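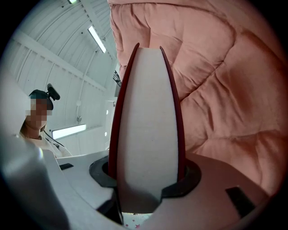

Guvberg Home Support
Ticket status: Closed
Opened: 5 Apr 2022
Product: Evik quilted pad, pink, large
Category: Care and washing
Subject: Padding bunched up and pink marks on white star print

Customer wrote:
I bought the large Evik pad in pink in December and washed it for the first time this week. It went in with a white cover that has small pink stars printed on it. There are two problems.

First, the padding has gone lumpy. One end feels thick and the other end has squares with almost nothing in them. I can't see any broken stitching on the top side.

Second, the white cover came out with a pale pink cast along one edge. The stars look the same as before. I had the washer on the bedding cycle, warm, with regular liquid detergent and some softener. Washer is a Fevex front loader. After that I ran everything in the dryer on low until it felt dry.

I would like to know if this can be fixed or if I should send it back.

Support replied:
Thank you for the details. Please don't put either item in the dryer again for now. Heat can set the color in the white cover.

A few things to check:

Is the pad dry all the way through? Press a folded towel hard into one of the thick squares for a minute and feel the towel.

What capacity is your washer? The large pad needs a drum rated for at least 8 kg if it is washed alone. We don't recommend washing it with anything else.

What spin speed does the bedding cycle use? The limit on the care label is 700.

Are there any open seams on the back, near the corners or along the binding?

Customer wrote:
The towel came away damp in the two thickest squares. The rest is dry.

The washer manual says 8 kg for cottons but a smaller load for bedding. I had missed that part. The spin speed was 12 something, I think 1200. It goes back to that every time you pick the cycle and I didn't change it.

No open seams. I went along all four sides and across the back. One thread end is sticking out by a corner but it doesn't pull.

The white cover is hanging over a chair and hasn't been near the dryer again.

Support replied:
The damp squares explain most of the lumps. The fill clumps when it is wet and the outside fabric dries well before the middle does. With the seams closed, the fill should still be in its own squares, so the thin ones can usually be loosened up again.

For the pad:
1. Lay it flat on a bed or a clean floor, back side up.
2. Work one square at a time. Pinch each clump through the fabric with both hands and pull it apart gently toward the stitching.
3. Hang it over two rails or two chair backs so air gets underneath. Leave it overnight.
4. Put it in the dryer by itself on the no heat setting with two clean dryer balls. Take it out halfway, shake it from the short side, and turn it around.
5. Repeat step 2 on anything still lumpy.

For the white cover:
Soak it in cool water with an oxygen bleach that is marked safe for colors. Test a star on the inside hem first. Rinse in cool water and dry it on a line. Don't use chlorine bleach on the print.

Leave the loose thread alone or trim it. It is the end of the binding seam.

Customer wrote:
Update on both.

Pad: much better. The squares I thought were empty had everything packed into one corner. It took most of an evening and my thumbs are sore. The two bad squares needed a second round. One of them is still a little flatter than the others, but I only notice if I go looking for it.

Cover: I used the Vermeulen color safe powder because that is what the store had. The test star was fine. The first soak took out most of the pink. I did a second one and can't find the mark now except in the seam.

Can I use softener next time?

Support replied:
Please skip the softener. It coats the fill and makes clumping more likely. For the next wash, use cool water and half the detergent, set the spin to 700 or lower, add an extra rinse, and wash the pad alone. Some loose dye may come out in the next wash or two.

If your washer feels tight with the pad in it, a larger machine at a laundromat is a better choice. You should be able to fit your hand flat between the pad and the top of the drum.

We have added a note about the flatter square to your order. If it gets worse or a seam opens, reply to this ticket and we will look at a replacement.

Customer wrote:
OK, I'll keep it. You can close this.

Internal note:
Resolved without return. Care card in the box doesn't mention washing separately, only the sewn label does. Passed to the Evik product page team to add a line under Washing. Replacement not issued.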